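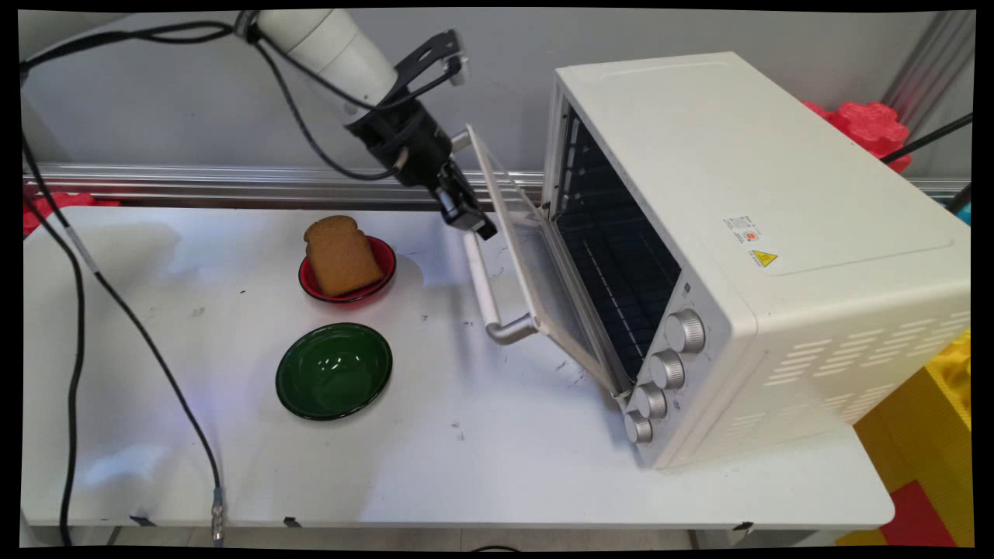 Did anyone else watch the Bright and Benedetti interview to the end?

3 min read

griketti_fan
I finally sat down with the long interview Lachlan Bright and Amedeo Benedetti gave on Shahnaz Nanayakkara's channel, and oh my, what a pair! I always assumed they met on the set of Fument, but he says it was a dinner two years earlier, and she'd been seated between them so they wouldn't talk politics. They've called off the wedding twice now – once over a house, once over his mother – and they told it all so sweetly that I had a little cry over my tea.

Ilonel74
I love them both, I really do, but I thought Shahnaz pushed too hard on the second breakup. Amedeo went very quiet and kept turning his ring, and she asked again anyway. A kinder host would have gone to the music.

griketti_fan
See, I took that as him thinking! He always pauses. Go back to the Griketti press tour and he does it on every question, even the one about breakfast.

mapleporch
I'm with Ilonel on this. My sister and I have followed Lachlan since he was the neighbor's kid in Fument, and he looked uncomfortable too. Also, the house story doesn't match what he told Yi-an Sung on the radio in August. Back then it was an apartment, and they had already moved in.

Ilonel74
Oh, I'd forgotten the radio one! He said they had 300 guests invited, too, and now it's a small family thing.

stubbs_for_season4
Could be two different weddings, folks. They did call it off twice. I'm mostly here because Rawiri Stubbs got a mention and my whole evening was made. He drove Lachlan to the airport after the first split and waited with him for 4 hours, bless him.

mapleporch
Okay, two weddings would explain the guest list, I'll give you that. Still not the apartment.

griketti_fan
I'll rewatch tonight and write down what he says about the house, if my daughter gives me back the tablet.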